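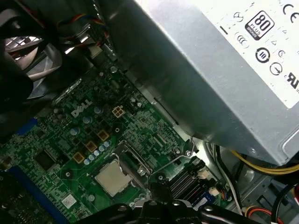
*A green motherboard with the silver power supply next to it. Find the 80 PLUS badge!*

Have you ever wondered what's inside the big box that sits under a desk and hums? I have, ever since I was small enough to hide behind one. So let's go in!

The big green board is called the **motherboard**. I like to think of it as a town. It has thin lines running all over it, called traces, and those are the roads. Electricity zips along them, carrying messages from one part to another.

Every town needs a city hall, and for a computer that's the **processor** (grown-ups also say CPU, which is short for central processing unit). It's the pale square near the bottom of the picture. It does the sums and follows the instructions, one after another, much faster than you can blink. All that work makes it warm, so in a computer that's running, a lump of metal and a fan usually help it cool down.

See the little light-blue cans with silver tops? Those are **capacitors**. They hold a tiny bit of electricity and let it out smoothly, a bit like a water tower. The gold blocks beside them are **inductors**, and they help keep the power steady too.

And the silver box? That's the **power supply**. The electricity in your wall is far too strong for those delicate parts, so the power supply turns it into a gentler kind. The 80 PLUS badge says that it doesn't waste too much energy as heat. This one got bronze – like a medal!
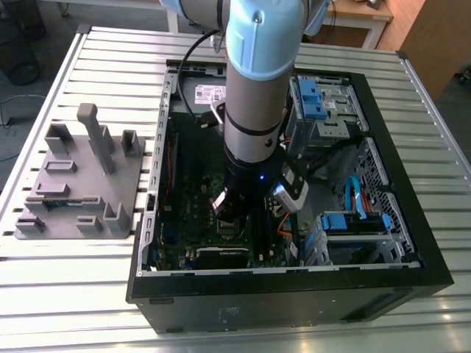

When a desktop computer lies on its side with the cover off, you get to see how everything fits together. The motherboard lies flat, and the power supply has its own corner. The blue plastic bits are for the **drives**, where a computer keeps your drawings, games and homework even when it's switched off.

**Memory** is different. It plugs into a long, skinny slot on the motherboard, and it only remembers things while the power is on. I think of it as the top of my desk, and the drive as my closet (my closet is messier).

## Try it yourself

Draw your own computer town! You'll need 2 sheets of paper and 3 colored pencils. Put city hall in first, then the water towers, then all the roads. Mine is called Plonbridge, and it has way too many roads.

One safety rule: never open a computer or a power supply by yourself. A power supply can hold a nasty shock even after it's unplugged – so leave that box closed, always.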